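Home Getting Started Daily Readings Prayer Lists Small Groups Help

Section 3: Setting up your reading plan in Poseteck

Okay, you've got Poseteck installed and you've signed in, so now comes the part I like best. We're going to build a Bible reading plan that you'll still be following in June! I've set up a lot of these for people at Adams Chapel (and wrecked a few of my own), so I'll point out the spots where I went wrong.

Before you begin, pick your translation. You can change it later, but your highlights stay with the old one, and I lost a whole set of notes on Romans that way.

3.1 Start a new plan

1. Open the Daily Readings tab and tap New Plan.

2. Give the plan a name. Mine is called "Morning," which is dull, but I can find it. If you're sharing with a group, put the group name first.

3. Choose a starting book. The app offers Genesis by default. If you've never read straight through before, I'd go with Mark or Luke and come back to Genesis when you have some momentum.

4. Set your daily length. You can go by chapters or by verses. I read by chapters, 3 a day, and that fits in before breakfast if I don't wander off into the footnotes.

5. Tap Save. The plan shows up on your home screen with today's reading at the top.

Note: The verse setting ignores chapter breaks. Set it to 46 verses and you may stop right in the middle of a parable, so look at the preview before you save.

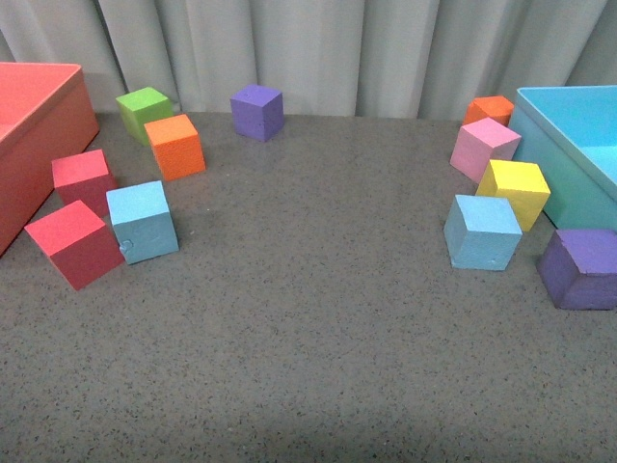

3.2 Add the Psalms alongside

I always run a second track with a Psalm in it, especially when the main reading is deep in Leviticus and I need something to pray.

1. From your plan, tap Add Track.

2. Choose Psalms, then One Per Day.

3. Decide what happens with Psalm 119. It's very long - the app will split it by stanza if you turn on Divide Long Psalms. Please turn that on.

4. Pick a time for the reminder. Morning and evening tracks can have separate reminders, and they'll ring even if you've already read, so keep the sound gentle.

Caution: Removing a track also removes every note attached to it. There's no undo. Export your notes first (Help, then Export) and email the file to yourself.

3.3 Catching up when you fall behind

You will fall behind. I do every year, usually somewhere in Numbers, and the first time it happened I opened the app to a big red number and quit for a month. Please don't do that!

1. Go to Plan Settings and tap Missed Days.

2. Choose Shift if you want everything to move forward. Your finish date gets later and nothing is skipped.

3. Choose Skip if you're reading with a group and want to land on the same passage as everybody else.

4. Leave Double Up alone unless you only missed a day. It stacks the readings, and a week of that is a slog.

Note: If your plan is set to finish by 28th December, Shift will push it past that date without asking you. Write down your original finish date somewhere if it matters to you.
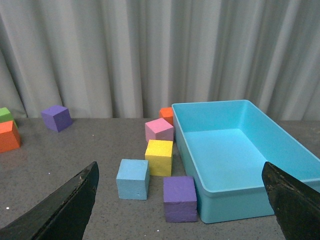 3.4 Sharing with your small group

1. Tap Share, then Create Group Link.

2. Send the link to your group. Anyone who opens it gets the same plan and the same start date.

3. Turn on Group Notes if you want to see each other's thoughts. Posts are limited to 600 characters, so save the long ones for when you meet.

4. Check the privacy line at the bottom. "Group only" is the one you want. Prayer requests in particular should never go out on a public link.

Our Fenden group leaves comments off until the evening and then opens them all at once, which gives the quiet readers a chance to think first. Try it both ways and see what suits your people.

If the link won't open on an older phone, have that person go to Getting Started and type in the group code by hand. The code is under the plan name, and capital letters count.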